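I have been putting off writing about the school run for months, mostly because everyone I know already has an opinion on it and half of them are still cross with me over the last thing I said about homework. But the new bus timetable has come out and I can't keep quiet any longer.

For anyone who doesn't live out our way, there is one bus. It starts in Bulach, wanders through every farm lane it can find, stops at Brandby and finally drops the children at the gates of the secondary school. In a car the trip takes 19 minutes if you don't get stuck behind a tractor. On the bus it takes well over an hour, and from June it will leave even earlier, at 6.40 in the morning. My youngest is 13. Have you ever tried to get a 13-year-old to eat toast at six in the morning? Mine looks at it as if I'd handed her a shoe.

The letter that came home said the change would "improve the experience of learners across the district". I read it twice, standing in the kitchen with my coat on, and I still couldn't find the bit where the experience improved. What I did find was that the second bus, the Pretorius coach that used to pick up the hill children, is being dropped, and its passengers moved on to ours. So it's one bus doing the work of two, and it sets off while it's still dark for a good part of the year.

I do understand that money is tight. I grew up in a house where we cut the mould off the cheese and carried on, so I'm not the sort who thinks a council can shake a tree and have cash fall out. Drivers are hard to find and diesel costs what it costs. If somebody had stood up in the school hall and said "we can't afford both, what shall we do?" I think most of us would have grumbled, had a cup of tea and helped to work something out. We might even have come up with a decent car share. There are plenty of us driving past each other's gates every morning with empty back seats.

That didn't happen, though. We got the letter, with a phone number on it that goes to a recorded message.

What makes me really grumpy is where the attention goes. The same envelope had a glossy leaflet in it about the new technology block, which is going to be very smart indeed, with a coding room and a recording studio and I don't know what else. My daughter is keen (she has already asked whether she can drop French for it - she can't) and I'm pleased for her.

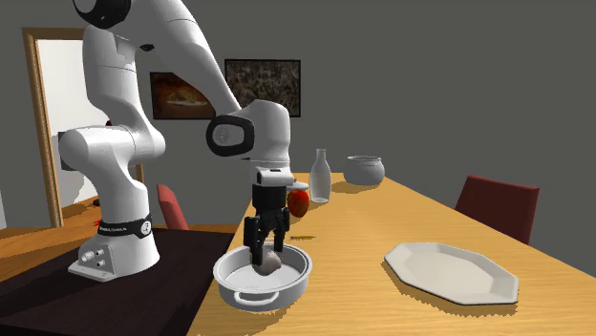 A white robot arm on a dark brown tabletop, computer-rendered.

But a child who has been up since half past five isn't going to learn much in any room, however new the tables are. I've seen mine come through the door at tea time, drop her bag in the hall and fall asleep on the sofa with one boot still on. Her homework gets done at eight at night, badly, and then she can't get to sleep, and then it's morning again. I'm no expert in education. I just know what a tired child looks like, having been handed two of them to bring up.

My sister, who lives in town, says I should simply drive her in every day and stop moaning. Well, yes, some mornings I do. I can, because I work from home three days a week and I have a car that mostly starts. The family at the bottom of our lane share one van between two jobs, and it's gone by five. Their boys catch the bus or they don't go. When we talk about parents "choosing" how their children get to school, we should remember them, and I notice the letter didn't.

There is a petition at the Drulter shop, on the counter next to the eggs. It needs 100 names before the council has to look at it, and when I bought my milk yesterday the sheet was filling up nicely. It asks for two things: keep the hill coach for the winter months, and let parents see the route before it's settled. I'd have added a heater that works, but I was told not to be greedy.

So please go and sign it, even if your own children left school years ago, and bring your own pen, as the one on the string has run out.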